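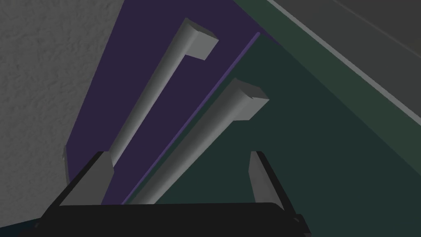
Speaker notes – what the arm changed for the people at Kuldale
Annelies Wyss, Jul 18, 2022

Open slow. Thank the hosts. Water on the lectern.

Who I am: ran the fitting shop at Kuldale, then the changeover, now mostly get asked about the changeover. Kitchen cabinets. Doors, drawers, handles. 339 people across both buildings, my part was 17 of them on door check.

What door check is – ask for hands, who has ever done this job? Every cabinet gets opened and closed before it goes in the box. Grab the handle, pull, feel for drag, look at the gap, close, next one. All shift. Wrists go first, then the shoulder. Don't rush this bit, people in offices never get it.

So the arm. Two-finger gripper, bar handles only to start. Bachmann did the integration, they were patient with us. Most of the motion work gets done in simulation first, then it moves to the floor. I thought simulation would be the boring part. Was wrong. It was where our people got involved.

Story: Bresanness (project name, don't explain it, takes forever). First week the engineers had the approach all worked out on screen. Lovely straight pull. One of the door checkers looks at it and says you would never pull there, you'd rack the hinge. Come in lower on the bar. Engineers tried it her way. Kept it.

Pause. Let them write that down.

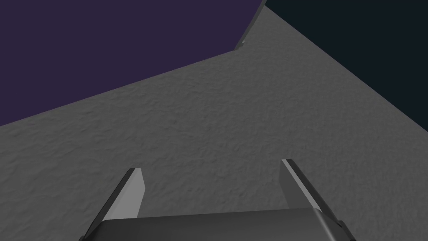
After that we put 2 checkers in the sim room every shift, paid at the higher grade. I had to fight for the grade. Say so! Management line was "they're only watching." They were not only watching. They were calling bad approaches, wrong angle, too fast, fingers too wide for the gap between doors. That's skill, pay for it.

What changed on the floor, go quick:

Pace. The arm has one speed and it doesn't chat. People felt hurried by it even when the target was the same as before. We moved it so it isn't in your eyeline from the packing bench. Cheap fix, should of done it in week one.

Talk. Door check used to be two people side by side, talking all day. Now it's one person and a fence. This came up in every single interview I did in June, more than pay, more than job security. We changed the rota so people swap stations in pairs. Helps some. Not fixed.

Hands. Fewer wrist complaints, yes. But more neck, from the screens. Nobody had planned for neck. Ask if there's a physio in the room.

Knowing. The old checkers can feel a bad hinge. New starters come straight to the screen and never learn the feel. So now they do 9 shifts by hand before they go near the cell. Got pushback on this – "why teach a job that's gone". It isn't gone, the arm stops and a person has to decide if its the door or the arm. 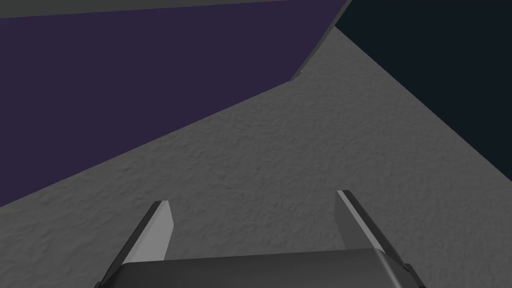

Jobs – someone will ask so say it before they do. No layoffs in my group. But people who left weren't all replaced, and I am not going to stand here and call that nothing. Give them the plain version. If someone gets angry, let them finish.

Brornetti comparison, only if time. They bought the cell first and told the shop floor after. Different result, ask me at the break. Do NOT name the manager.

What I'd do again: checkers in the sim room from day one. Higher grade in writing. Stop button in reach of the packing bench as well as the cell, took ages to get teh second one approved.

What I wouldn't: the launch party. Cake next to a machine that does your job. Bad idea, my idea.

Questions. Repeat each one into the mic, they record the room. Handout is by the door, one page, my email on the back.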